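How to send New Year greeting cards in Japan (nengajo)

When I moved to Ulside for work, I received 23 cards on the first morning of January and I had sent zero. It was a little embarrassing. Since then I prepare my cards every year, and I want to share the steps with other foreigners who live here.

What you need: your list of addresses, blank New Year postcards, a black pen with ink that does not run, and one quiet evening.

Step 1. Make the list in November
Write down the people who sent you a card last year, then your boss, your landlord, your teachers and the friends you do not see often. Check if any of them had a death in the family this year. Such families usually send a notice by postcard before the end of the year, and you should not send them a New Year card. You can send a winter greeting later in January.

Step 2. Buy the cards
The post office sells special New Year postcards from the beginning of November. They have the postage already printed, and most of them carry a lottery number at the bottom. You can also buy plain ones and print your own picture. If you use a normal postcard, put a stamp on it and write 年賀 in red under the stamp. Without this word it can be delivered in December, and that is too early.

Step 3. Write the address side
Write vertically if you can. The address goes on the right, the name in the middle and larger, with 様 after it. For a teacher use 先生. My neighbor Lutfa Saha writes everything horizontally in Roman letters and her cards always arrive, so please do not be afraid of this step.

I do the writing at the kitchen table after dinner, when the plates are finished and there is enough space for the cards.
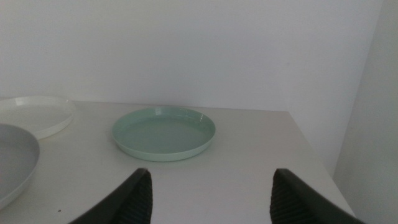

A mint-green plate on the white table.

Step 4. Write the greeting side
The safe greeting is 明けましておめでとうございます. Under it add one line to say thank you for the past year, and one line of your own news. For a boss or an older person, do not use the short two-character greetings such as 賀正 – they can sound too casual. Also avoid the word 去年, because the first character means "to leave". Use 昨年 or 旧年 in its place.

Step 5. Post them in time
The post office begins to accept New Year cards in the middle of December. If you post them by December 25, they should arrive on January 1. Many mailboxes have a separate slot for nengajo at this season, so look at the label before you drop them. Keep the cards together with a rubber band.

If you get a card from somebody you forgot
Answer quickly. Until January 7 you can still send a normal New Year card. After that day, write a winter greeting (寒中見舞い), and use a plain postcard for it. My friend Lama Semaan keeps five extra cards in a drawer for this purpose, and last year she used all of them.

Do not throw away the cards you received before the lottery numbers are announced in the middle of January. I once won a sheet of stamps.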